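Lerkwood refurb shop, bench 2 notebook
November 5, 2019

Carrying on from the last entry on the desktop rebuild cell. The order of work is now settled enough to write down. Processor first, then memory, then the card, then the drive in its caddy. Quartey wanted the drive first. We tried it that way in September and the caddy handle got in the way of the approach to the rear memory slot, so it stays last.

Changes to the manual side, for whoever has the next rotation:

Kitting is a separate job now. Before, the person at the bench pulled a drive from the bin, looked at it, and put it in. The looking happened without anyone writing it down. With the arm doing the insert, all of the looking has to be done at the kitting shelf, and a bent caddy tab or a dirty edge connector that a technician would have caught by feel will go straight through. The kitting sheet has 8 lines on it. Two of them (caddy tabs, connector edge) are new and are not optional.

Part orientation on the tray. Parts go in the pocket they are cut for, labels as shown on the laminated card. If a part will not seat in its pocket, do not shave the pocket. Put the part aside and note the revision. The last tray got filed by hand and we lost a morning finding out why the pick height had drifted.

Cable dressing remains manual. Norkden asked again whether the arm could do it. Not with this gripper, and I would not put it on the schedule. Loose leads get tucked and taped clear of the board before the case goes on the table. This is most of the remaining handwork and it is the dull part of the old job, which should be said plainly when we talk to the bench crew about what they are getting out of this. The interesting part (diagnosis, odd failures) has moved to bench 3 and there is not enough of it for everyone on every shift. Proposal is to rotate between kitting, cable prep and bench 3 in blocks of 3 days. Open question whether kitting for a full block is too long. Two people have already said so.

Force limits. Memory insert limit raised by 15 percent over the first setting. At the lower value the arm stopped with one latch closed and reported a fault, and the operator finished the insert by thumb. That habit needs to stop. If the operator finishes it, the log records a fault and a good machine, and the numbers are useless to both of us. Clear the fault, reseat the part in the tray, rerun.

Stop button reach. From the kitting shelf you cannot get to it without walking around the table end. Second button requested. Until it is fitted, the person kitting does not load the tray while the arm is moving, even though there is room to do it.

Bench setup and tooling:
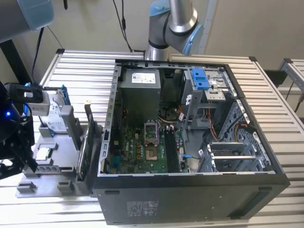
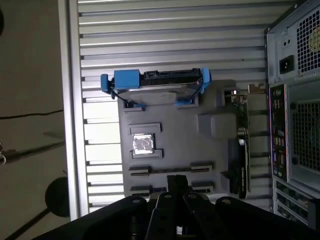
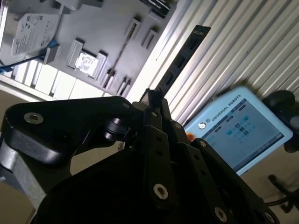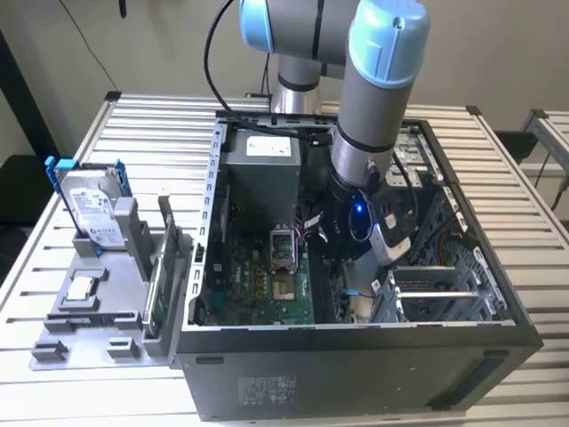

Throughput. The target Clilside was given is 800 machines for the quarter. That figure assumed the kitting would keep up with the arm, and it does not. One person kitting to the full sheet falls behind well before the end of a shift. Either a second person kits in the afternoon or the target comes down. I have written it up both ways and would rather have the second person, who would also give us somebody to check the sheet.

Training note. New staff are learning the cell before they have ever built a machine by hand. They can clear a fault but cannot tell a badly seated processor from a dead one. Suggest every new hire does a week of manual builds on bench 3 first. It costs time now, and I do not see another way to keep the skill in the shop.

To do:
Reprint the orientation card, larger type
Add revision column to the kitting sheet
Chase second stop button
Log the new memory force limit in the cell settings file, with the old value next to it
Ask bench 3 which faults they want kept as samples for training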